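Setting Up a Shared Workroom – speaker notes

Talk by Amos Esposito, facilities lead at Climberg
Given 01/03/2023, small offices track
Notes as used on the day, lightly cleaned up

Opening

Thank the hosts. Say who I am: I look after the rooms at Climberg. We rent out shared space to small teams, mostly two to five people at a time, mostly for a few months. I am not an architect and I have no training in interiors. I move tables.

Say what the talk covers. One room, many uses. Where the furniture goes, what stays on the floor, where coats go, how to keep a back wall from turning into a storage unit. Questions at the end, but people can stop me.

The handout has the measuring sheet on the back. Ask if everyone got one.

Start with the middle

Most people furnish a room from the walls in. They put a desk against each wall and end up with an empty patch in the center that everyone walks across and nobody works in. We did this at our first site, with Privance as the tenant. They had 11 people on the lease and could not hold a meeting without turning their chairs around.

What we do now is place one table in the middle first and leave it there for a week. Then we see which way people walk around it. After that the rest goes in.

The middle table should be a folding one. It has to be easy to move, and one person should be able to take it down alone. We tried a solid oak table once. It took four of us to shift it and it marked the floor. It's now in the Duan meeting room and it will stay there until the building comes down.

Keep the table close to bare. A laptop, a plant, whatever is in use that hour. Our house rule is that anything left on it overnight goes on a shelf by the door. People grumble for the first month.

(Pause here. Somebody usually asks about cables. Say it comes later.)

Floor

Mats and rugs. A long mat leading in from an outside door is worth having. It catches grit and it shows people where to walk. Let it run under the table a little if it needs to. What you don't want is an edge that lands right where a chair leg goes back and forth. Tape the corners. Check the tape in June when the doors start being left open.

Bags. People put bags on the floor behind the table, every time, in every room I have run. Hooks help a bit. A low bench helps more. I have stopped fighting it and just leave some clear floor for them.

Cables. Route them along the wall where you can. Where a cable has to cross open floor, use a cover, and use a bright one. Thin white leads are the worst on a pale floor. We had 2 trips in one spring at the Skuvon site, both on a phone charger. No injuries, one broken mug.
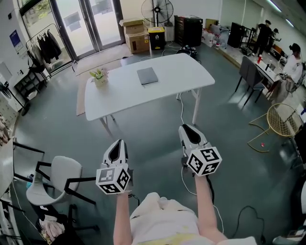
How much clear space should you leave around a table in the middle of a room? Three feet on each side is enough for one person to walk past, and four feet on any side where people will sit with others passing behind them.

Those are my own numbers, from doing it wrong. If your local code asks for more, go with the code. Anyone using a wheelchair will need more than three feet to turn, so ask before you set the room and not after.

Coats

Put the clothing rack near the entrance. This sounds too simple to put in a talk, but I visit a lot of offices where it is at the far end, and then the chairs fill up with jackets. Beside the glass doors is a good place for a rack as long as the doors can still open all the way. A small shelf low down under the hanging clothes is good for shoes or umbrellas.

Racks collect clothes that belong to no one. We clear ours every 17 days. The odd number is deliberate – if it's every two weeks, people learn the date and hide things.

The back wall

This is where most rooms go wrong. You start with one cabinet. Then someone puts a drawer unit next to it, then boxes, then a bin, then a rack for the overflow. Within a season the wall is full and no one can say what is in half of it.

What has worked for us:

Closed storage first. A cabinet with doors and one drawer unit, side by side, before anything open goes in.

Cardboard boxes get a label with a date. If the box has not been opened in three months it goes down to the basement. I write the label on two sides, as boxes get turned.

Bins with colored lids. Pick one color for one thing and don't change it. At Duan the colors changed when a new cleaner started and we had food scraps in with the paper until we caught it.

Leave a gap. I try to keep one stretch of wall with nothing against it at all. It fills up. Empty it again.

Fans

Rooms with a lot of glass get warm. We use standing fans, the pedestal type, one at the back and one to the side near the doors. They take up very little floor. Aim them past people and above the table, or your paperwork will be in the parking lot.

Store them in winter if you have the room. If you don't, put a bag over the head. Dust in the cage is a pain to clean out and I have done 11 of them in one afternoon, which I don't recommend.

The long counter

If you can only buy one more thing, buy a counter. Put it along one side, away from the storage wall. Cups and bottles go there and stay off the work table. It also gives people a place to stand and talk that isn't on top of someone who is working.

Chairs at the counter don't need to match. Ours come from three different places. What matters is that the seat height is right for the counter. Sit in the chair before you buy it. A woven seat looks fine but is not comfortable for a full day, so keep that kind for short stays.

Wipe the counter at the end of each day. Whoever is last out does it. We put that in the agreement after the first year.

(If short of time, skip the next part and go to the measuring sheet.)

Walls and plants

One or two posters are fine. Use strips that peel off. We lost a deposit over screw holes at the Skuvon site and the landlord was right.

Plants: small pots, one per table at most. Give one person the watering. When it was everyone's job we drowned three and dried out two.

Measuring sheet

Turn the handout over. Go through it line by line.

Length and width of the room at floor level. Measure at both ends, because older buildings are not square.

Door swing, every door, including double doors with both sides open.

Outlets. Mark them on the plan with an X.

Height of the window sills.

Where the sun lands at ten in the morning and three in the afternoon. Screens facing that spot will be moved by the people using them, so you may as well plan for it.

Send me the sheet if you want a second opinion. I answer slowly but I do answer. My address is at the bottom of the handout.

Questions.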